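Open Day FAQ: Livotex Robotics, Kornbridge 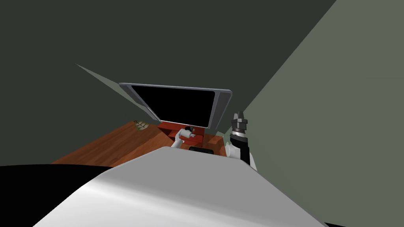
The simulator, from the robot's side: two arms at the counter, one gripper by the red compartment.

Is this a real kitchen?
No. The demo runs in simulation, so you can stop worrying about the woodwork.

Will the robot make me lunch?
It will not. There is a vending machine in the lobby, which has the better track record.

How long is the visit?
A demo takes about 11 minutes. Add time for the person in your group who asks about the robot uprising.

Why does everything look tilted?
You get the robot's view, and the robot doesn't care about level horizons. If you're prone to seasickness, take a seat near the back.

Can I drive?
Yes, two visitors at a time. Liapis, our control software, will politely ignore your worst ideas.

Do I need to book?
Yes. The room holds 134 and we filled it in September. Reserve through the Plelteo desk.

Can I bring my kids?
Please do. They drive better than you.

Page updated 17 Dec 2018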